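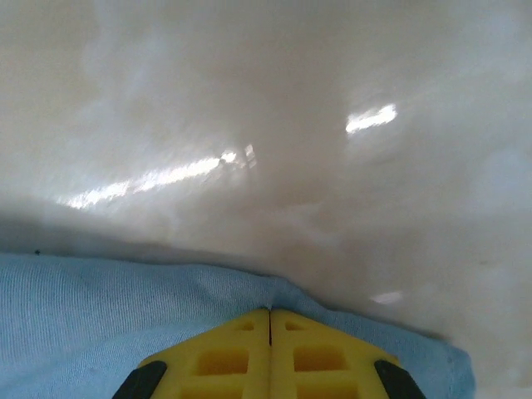

*Gripper fingers over light blue cloth on a glossy white surface.*

**Falbridge Rules for Cloth Handling** is a set of good-practice rules for robots that pick up, fold or sort clothing. It was drawn up in Falbridge by two firms, Irix and Wike, and is used mainly in small test laundries. The rules are voluntary and sit alongside the general safety standards for robot arms.

## Content

The rules are divided into 4 parts: work surface, grip, garment and records. The first part asks that glare from overhead lights be noted before a run, as bright spots on a shiny table can hide the edge of a cloth. The second covers finger pads, which must be checked for wear every 100 cycles and replaced in pairs.

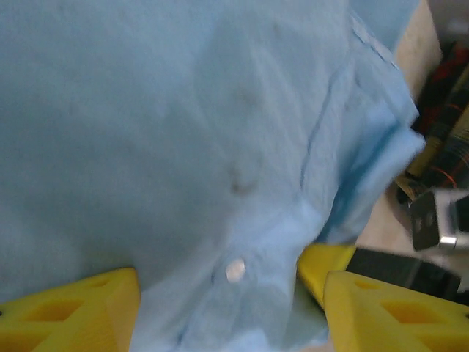

Garments with buttons are treated separately from plain cloth such as towels. A grip should be taken on fabric next to a button and never on the button itself, and the pull is to be kept low where the cloth is gathered. Marks found on a garment are written down before handling begins, so that they are not later blamed on the gripper.

## Revisions

A revision published in February raised the length of the endurance test to 1,000 picks. Trula, a maker of finger pads, objected that the test did not separate knit from woven cloth. The wording was left unchanged.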